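Ticket: Beschaffung zweiter Greifer, Zelle Golladberg
Status: offen
Kategorie: Planung / Budget
Angelegt: Montag, Projekt Lelusdale

Problem
Für die nächste Ausbaustufe brauchen wir einen Greifer, der Stiele fasst und trotzdem am Gemüsekorb zurechtkommt. Im Budget stehen 2 Greifer, das Angebot von Peden rechnet mit 5. Getestet wird weiter am weißen Tisch mit Tulpen, Vase und Korb.

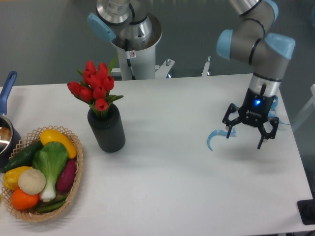 Eintrag 1 — Angebot geprüft
Peden hat jedem Greifer einen eigenen Flansch und ein Ersatzkabel zugeordnet. Die Flansche haben wir doch schon! Position gestrichen, neues Angebot angefragt. Die Tulpen bleiben das schönste Prüfobjekt, das ich je hatte: dünne Stiele, dicht gebündelt, oben die Blüten.
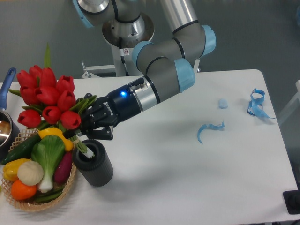
Die Lieferzeit liegt bei 3 Wochen, Sedgwick könnte schneller liefern, allerdings ohne Schulung. Ich würde die Schulung unbedingt mitnehmen — die letzte hat uns richtig viel gebracht.

Eintrag 2 — Fingerpolster
Verschleißteile fehlten im Plan komplett. Jetzt als eigene Zeile drin, 2 Sätze pro Greifer. 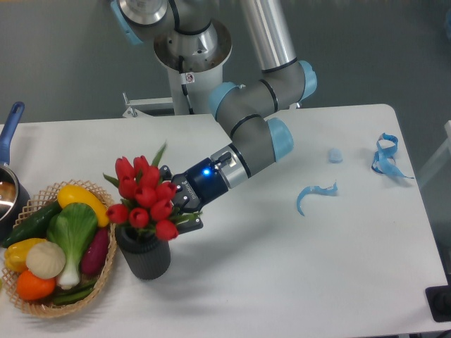
Offen ist noch, ob die Wartung über Golladberg oder über das Projekt läuft. Sobald das neue Angebot von Peden da ist, hänge ich es hier an. Ich freue mich schon riesig aufs Auspacken!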